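Bastby Household Water Diary
README for the third tidy-up of the files

What you've downloaded

A folder of water meter readings and diary notes from 15 households in Bastby, kept over 12 weeks one autumn and typed up over a much longer and less enjoyable winter. The readings come from the meters. The notes come from the people, who were asked to write down what they used water for and did so with varying levels of commitment. One household wrote "usual" every day for a month. It's all in there, exactly as supplied.

The diary was started to settle an argument about whether small habits at the bathroom sink add up to anything next to baths, washing machines and gardens. The argument is still going. The data is quite good, though.

Files

readings.csv -- one row per meter reading, with household letter, week, day, hour and the figure on the dial.
diary.csv -- one row per diary entry, as written, spelling and all.
rooms.csv -- which taps, baths, showers and toilets each household has, by room.
weather.txt -- a few lines on rain, for those who want to blame the garden.
old/ -- the first two attempts. Please don't use them. They are kept out of sentiment.

Columns in diary.csv

household: a letter, A to O. The letters were handed out in the order the forms came back, so A is keen and O had to be chased.

week: 1 to 12. Week 1 begins in September for everybody except household F, who began when they found the form.

room: kitchen, bathroom, outside or other. "Other" is mostly utility rooms, plus one entry for a boat.

use: our sorting of whatever was written. Toothbrushing, shaving, handwashing, rinsing a glass and filling a glass are all separate values under bathroom. We tried lumping them together and the small uses vanished into the baths, taking the original question with them.
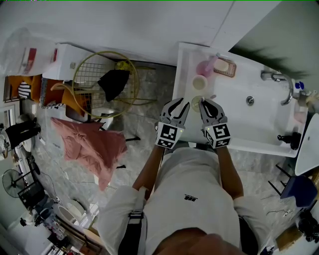
tap_running: yes, no or blank. Blank means the person didn't say. It does not mean no, however much you'd like it to. We suspect that people who leave the tap on while brushing are over-represented among the blanks, but a suspicion isn't a column.

litres_guess: the diarist's own estimate. Treat with kindness. One shower is down as 11 litres and the next day's, from the same person, as 100. The meter doesn't support either.

How the readings were taken

Households read their own meters, once in the morning and once before bed. Most Bastby meters are under a flap in the pavement, so by November the bedtime readings thin out badly and the handwriting gets worse. Missing readings are left empty. We have not filled gaps by drawing a line between the neighbours on either side, which the second attempt did and which gave household K a steady flow of water through a week when they were away.

Three households have Ticona meters, which show an extra digit after the point. The rest have Trirnora ones, which don't. Readings have been cut to whole litres so the two can sit in one column without bickering. If you want the extra digit, it is in the column called raw, along with some stray remarks about slugs.

The typing was done in Unach, our home-made entry form. Unach has a habit of turning a blank hour into midnight. We caught most of these. If a household seems to be reading its meter at midnight on a Friday, it is possible they lead a more interesting life than we do, but check the note first.

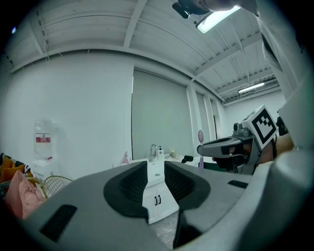 Typed entries were compared with the paper ones by a second pair of eyes, page by page. Where the two disagreed, the paper won. Where the paper had been left in a damp porch and could no longer be read, the entry is marked "porch" and the figure is empty.

What it's good for

Looking at how a household's day is shaped: the morning lump, the long flat stretch, the evening lump. Comparing what people say they do with what the dial says they did. Teaching someone to clean a messy table, at which it excels.

What it isn't good for

Saying anything about the country. Everyone in it lives in one small town and agreed to fill in a form for no money, and that alone makes them odd. It won't tell you how much water one tap used either, as each home has a single meter. Anyone dividing the total by the number of taps will be thought about sadly.

Known problems

Household D wrote weeks 5 and 6 on the same sheet. The split is a guess and is flagged.
About half the garden entries have no finish time.
Household H records the cat's bowl under "kitchen" until week 8, then under "other". No reason is given.
Some "rinse" entries may be dishes, teeth or a dog.

Use and changes

Use it for whatever you like, and say where it came from. Corrections are welcome, with the household letter and week, please. "The one with the bath is wrong" has been received twice and we still don't know which bath.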